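Chapter 4
Clear Surfaces

Before you read: think of the last flat surface you walked past. A counter, a desk, the top of a dresser. What was on it? How much of it belonged there?

Key terms: landing spot, bare surface, wipe-down, return pile, holding box

Most people start tidying with the closet. Wrong end. Closets have doors. Surfaces don't, and surfaces are where the day piles up: mail, keys, a cup, the thing you meant to take upstairs. Chapters 2 and 3 dealt with storage, what goes in it and how to label it. This one deals with the flat parts of a room. Tables, counters, shelves, sills.

A short case first. Tainá Guerra rented two rooms over the Caldeira bakery and taught sewing in the larger one. One worktable. By November the table was holding fabric, lunch, bills, a lamp with no bulb, and students were cutting patterns on the floor. She bought a second table. It filled up in a week. Then she cleared the first one completley, down to the top, and left it that way overnight. Next morning she put back only what the first lesson needed. Scissors, chalk, pins. The second table went to her neighbor, Gøran Isaksson, who still has it, full.

We will come back to Tainá's table in Section 4.3. For now notice the order she worked in. Everything off first. Choosing second. People tend to do it the other way, picking at the pile and lifting out what looks like trash, and they stop when they get tired. The pile gets shorter but the surface never shows.

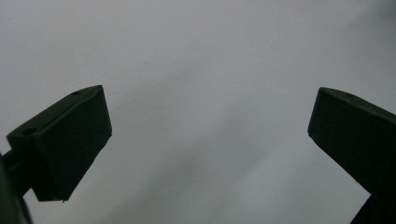

So, everything off. Put it on the bed, on a sheet, in a box, wherever. Don't sort on the way. Sorting while carrying is slow and you end up reading old letters. Once the top is bare, wipe it, let it dry, and look for damage: rings, scratches, a loose edge. Write down anything that needs fixing. Then step away for a few minutes before you put a single thing back.

What goes back depends on the job of the surface. A landing spot by the door needs a bowl for keys and not much else. A desk needs room for two forearms and whatever you are working on. A kitchen counter needs open space next to the stove and next to the sink, and those are the two stretches that get blocked first. Shahnaz Sarkar, in her household course at Istero, had students name the job out loud before touching anything. Feels silly. Works pretty well. If you can't name a job, leave the surface alone for now and see what lands on it.

The rest makes up the return pile. Some of it has a home already and just needs walking there. Some has no home, wich is a storage problem, so go back to Chapter 3. And some you don't want. Keep those three apart from the start. The ones you can't decide on go in a holding box with a lid and a date, like this: 21 May 2021. Section 4.4 covers how long to wait before opening it.

In this chapter
4.1 Naming the job
4.2 Everything off
4.3 Putting back
4.4 The return pile and the holding box

Try it
Pick one small surface. A nightstand is fine, a dining table is too much for a first go. Clear it, wipe it, name its job in your notebook. Put back what the job needs. Leave it for two days and write down what turned up on it. Bring the notebook to class, you'll need it for 4.1.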